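Reading a Tabletop: notes for the Kilura evening talk
Mayuree Chaimongkol

Wait for the chairs to stop scraping. Thank Decha for the tea and for getting the projector going.

Good evening, everyone, and thank you for coming out on a cold night. I promised Decha Mahawong I would keep to the time, and those of you who came to my talk in September know how that went, so please wave at me if I wander off!

Tonight is about the plainest thing in most of our homes, the top of a pale wooden table. I have been fixing and refinishing tables at my little workshop, Plultari, for a good many years now, and I still catch myself stopping halfway through wiping one down to look at the grain. My mother used to ask whether I was cleaning it or reading it.

(Pass the two sample boards along the front row now. Ask people to tilt them toward the window side.)

So, a word on what those arches are. When a board is cut flat across the growth rings, the rings come out on the face as long, pointed curves, one tucked inside the next, and woodworkers call that cathedral grain. Closer to the edge of the board the curves straighten out and you get fine lines running side by side. The same thing happens in veneer, and from the top alone you often can't tell which you've got. You have to look at the edge.

Next two slides. Leave them up a while and let people look before talking.

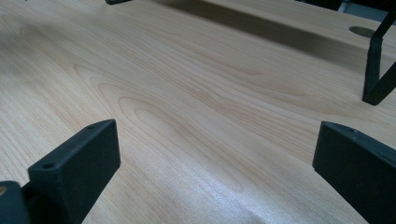
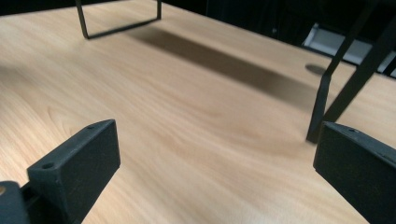 Slides 6 and 7: Pale wooden tabletop, low angle, with curving grain.

On slide 6, point to the arches through the middle, with their tips toward the left, and then to the fine straight lines. Ask who sees the whitish glare low down on the surface. On slide 7 go to the swirl over on the left, the one a bit like a small knot or a ring. I could look at that one all evening. Follow it across to the right where the grain goes rippling.

Now, the low angle matters more than anything I can sell you. Get your eyes down near the level of the table and let the light skim across it. People come to me certain they need a full refinish, and we crouch down together, and very often what they've got is a bit of old polish that wants washing off. (Tell the Tsoukalas story here if there's time, the dining table and the candle wax. Skip it if we started late.)

For the washing, a soft cloth, warm water, a drop of dish soap, wrung out well. Go with the grain and dry it straight after. If you do end up sanding, by hand please, start at 200 and finish at 300, and go very gently on veneer, which is thinner than you think.

Questions. Somebody will ask about water rings, so have the Jinis board handy.

Remind them the sign-up sheet for the Saturday bench session is by the door, and that the sample boards need to come back to me.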